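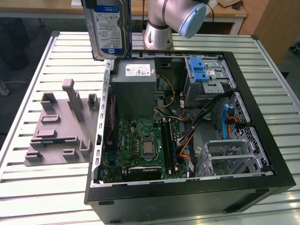

Club Office Diary, March

The office opened at the usual hour. The first item was the offer from Pakell for our left winger, which had arrived overnight. Pakell proposes a fee of 16 million, with a further 2 million payable should the player make 20 league starts. The board of Cesitz Football Club had set its valuation at 20 million before the winter break and has seen no cause to lower it. A reply declining the terms was sent before noon. It was courteous in tone and left room for a further approach once the season has ended.

The player has been informed through his agent and trained with the first team as normal. He remains available for the away match at Dolent. It was agreed that the club will make no public statement, although two newspapers had the figure by lunchtime, and one of them had it wrong.

The afternoon was given to the matter of the loan at Okeke. The young goalkeeper has now been there for half a season and has played less than was hoped. Under the agreement he may be recalled only with the consent of both clubs. Okeke would prefer to keep him until May, as their senior goalkeeper has a shoulder injury. The coaching staff wish to see him play in two more matches before a view is taken. The file has been marked for review at the end of the month.

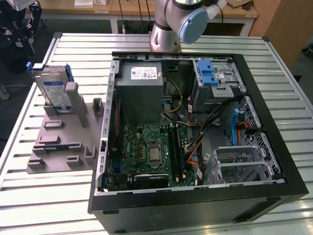 Evening

The supporters' meeting began at 7 p.m. in the east stand lounge, with 35 members present. The chief subject was the price of away tickets. Dolent has raised its charge for visiting supporters for the second year in succession, and those present asked that the club contribute to the cost of coach travel. The request was noted and will be placed before the board with the travel budget.

Several members asked directly about the winger. They were told that the club does not discuss offers for players under contract. This was received with some grumbling, which is understandable, given the sale of last summer and the manner in which it became known.

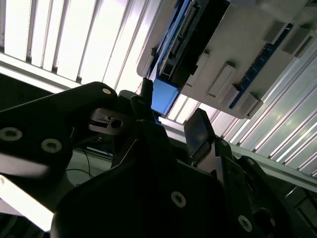 A question was also raised about the condition of the pitch near the north goal. The ground staff intend to reseed that area after the final home match, and the reserve fixtures will be moved to the training ground until then. The meeting closed at 8:45 p.m.

Carried over to tomorrow: the draft reply to Okeke, the coach hire quotation, and the hotel booking for Dolent, which must be confirmed by midday.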